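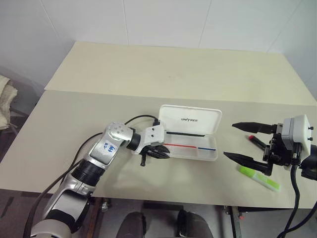
Search this site Enter keywords Go

Teaching a robot to tidy its pens

Reading time: 2 minutes

I spent a morning in March at Kodiline's workshop in Flostdale, where they're teaching a pair of robot arms to put pens away in a pencil case, and I can tell you it's a lot harder than it sounds (I was dreadful at it!).

The idea is simple enough. A person moves two hand controls, the arms copy them, and everything gets recorded, every nudge and wobble. Do that enough times and the software, which they call Pralell, starts to have a go by itself. The team had 567 recordings saved when I turned up and they want 1,037 before they let it loose on a proper test.

Dilani Haque runs the sessions and she let me have a turn. You have to open the fingers wide, come down over the pen, close them gently and then carry it across to the tray without clipping the lid. I got five goes. Two of them ended with a pen in the case and the rest ended with me saying sorry to a highlighter. It's the distance that gets you, you think you're right on top of the thing and you're miles off.

"Everyone grabs too early," Dilani told me. "We keep the clumsy ones too if the pen gets there in the end, so it sees how to recover."

They swap the pens about between goes, thin ones, fat markers, pointing any old way, so that Pralell doesn't just learn one spot on the table. Next up is getting it to shut the lid, and after that they'd like to try cutlery, which I'd pay good money for at home.

Kodiline is after more people to take a shift on the controls, mornings only, no experience needed. Ask at the front desk.

Comments (3)

Rugemalira: Did the shift last month, my shoulders ached for days. Good fun though.

penpal_flo: Could they send it round to my son's bedroom please

Martin T: How long does one go take? Article doesn't say.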